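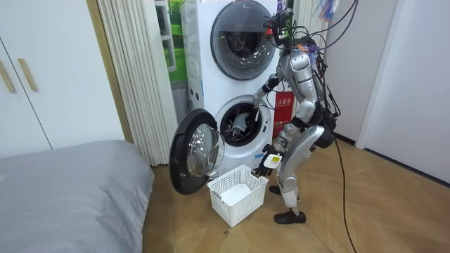 Towels still stiff after switching detergent, what am I missing?

Posted in Laundry & Cleaning, June 5, 2012

skunell_mom
OK laundry people, I need help. We moved to Keston in the spring and ever since then my bath towels come out like roofing shingles. Same towels, same dryer, same me. I switched from the powder to a liquid thinking that would fix it and nope. I use a full cap, warm water, then about 38 minutes on medium heat. My youngest told me his towel "scratched" him and he's not wrong lol. Is it the water here? Do I need new towels? I really don't want to buy new towels.

pegboard77
Full cap is your problem. Those caps are huge and the lines inside are impossible to read. I use two tablespoons for a big load and my towels are fine. Run them once with no soap at all and look at the water. If you get suds, there's your answer.

Rhiannon Skyrme
Keston water is HARD. I grew up there and my mother kept a jug of white vinegar next to the machine the whole time. Half a cup in the rinse, no softener, and don't worry, the smell goes away in the dryer. Mine are nine years old and I still put them out for company!

dutchoven_dan
Please don't put vinegar in the washer every week. My brother-in-law fixes appliances and he says it's rough on the rubber parts, the door seal especially. Washing soda in the wash does more for hard water anyway.

Rhiannon Skyrme
Dan, my mother's machine ran 33 years. I think the seal was OK.

dutchoven_dan
Your mother's machine was a top loader from when they built them like tanks. Not the same thing at all. Front loader seals are a big soft floppy ring and they sit there damp. I'm not saying it'll fall apart tomorrow, I'm saying I wouldn't do it every load.

pegboard77
You two can fight about vinegar, I still say it's too much soap.

skunell_mom
Haha OK. I have a front loader so now I'm nervous about the vinegar. I did the no-soap load this morning, just 4 towels in warm water, and pegboard, THE SUDS. It looked like I'd poured dish soap in there. How is there that much soap in a clean towel?? Running them again now.

clurnari_kid
Mine took three or four rounds before the water looked clear, so don't quit after one. Also quit packing the drum, if you do that. My wife fills it until the door barely shuts and then wonders why nothing rinses. And shake each towel out before it goes in the dryer, a good hard snap, it fluffs the loops back up.

mrs_espinoza_4
Wait, is everybody here anti line drying? I hang mine outside all June and I like them a little crunchy. Soft towels just push the water around. I said what I said

pegboard77
Crunchy towel people scare me.

Rhiannon Skyrme
Line dry and then ten minutes in the dryer on no heat. Best of both. And a splash of vinegar, Dan.

dutchoven_dan
Sigh.

skunell_mom
Update: second rinse had way fewer suds, and I dried one by itself to test. It bends now! Not hotel soft, but it folds without cracking. Cutting down to two tablespoons and picking up washing soda tomorrow. Does anyone know if it's OK on dark colors? Half of mine are navy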